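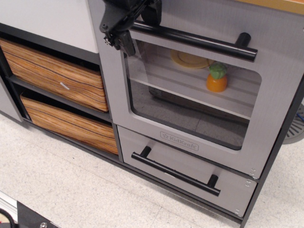
Imitation Finishes in the Home
Speaker notes, Rainer Hall, Drirotia
February 18, 2022

Start on time. Sample boards go on the front table, printed side down. People can turn them over in the second half.

Opening. Say good evening and go straight to the question: how much of the wood in your house is wood? Wait for hands. Most people will say nearly all of it. Ask them to think about the kitchen floor, the TV stand and the inside of the closet. Hands usually start to drop at the closet.

Define the term. An imitation finish is any surface made to look like a material it isn't. Painted graining on a pine door counts. So does a printed floor, a plaster column painted as marble, or a shelf covered in sticky-backed paper. I leave out veneer because veneer is real wood, only thin. Somebody will want to argue about this. Say we can come back to it at the end.

Painted graining. The painter puts down a light base coat, lets it dry, and works a darker glaze over it with combs, rags and brushes. The knots are done last. Show the short comb and the long comb. Pass the short one around and keep the long one, the teeth bend. Mention that grainers often copied expensive wood onto cheap wood, so a softwood door could pass for oak in a hallway with poor light. 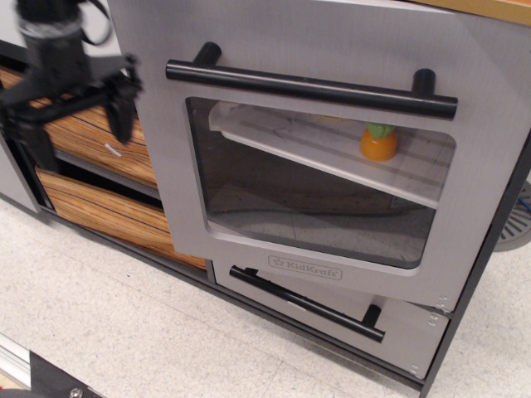 One comment card from the January talk said that the section on painted graining went on too long, and that what people wanted was help telling a printed surface from a real one when they are standing in a store. Fair enough. I have cut the part on brush sizes and moved the next section up.

How to tell. Go slowly, people write this down.

Look for the repeat. A printed pattern comes off a cylinder or a file, and sooner or later it starts over. Find one odd knot and look for its twin. On Honetti's Pundari 3130, the board with the blue sticker, the same knot shows up twice on one panel.

Look at the ends. On solid wood the lines on the face carry on over the edge and turn into end grain. On a printed board the edge is a separate strip, and the lines stop at the corner.

Feel it. Some newer boards are textured to match the print, so touch is less help than it used to be. Have them close their eyes and try boards 2 and 3. Give the answer after everyone has had a turn.

Drink of water.

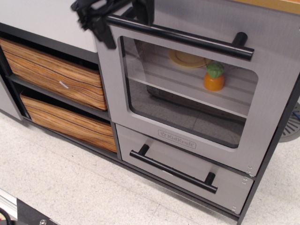

Printed grain stopped being a substitute for boards a long time ago. Once a pattern can go on paper it can go on vinyl, cloth or tin, and a shopper will accept it there without expecting any wood underneath. Take the pair of fabric bins in the play kitchen. They have orange and brown grain across the front and soft, slightly folded top edges, and I doubt anyone would take them for crates. The grain is there as decoration, the same way a stripe would be. I find this the most interesting part of the subject, so watch the clock here.

Care. Keep this short. No abrasive pads on any printed surface, since the print layer is thin and can't be sanded back. Wipe spills at the seams first. Painted graining should be washed with mild soap, and tested in a corner before anything stronger.

Handout. The reading list is on the back. The chapter on combs starts on page 294 of the first book, and the library copy is the older edition, so the page may be off.

Questions. If the veneer argument comes up, give it five minutes. If someone asks what an old grained door is worth, say I don't price things. Collect both combs before people leave.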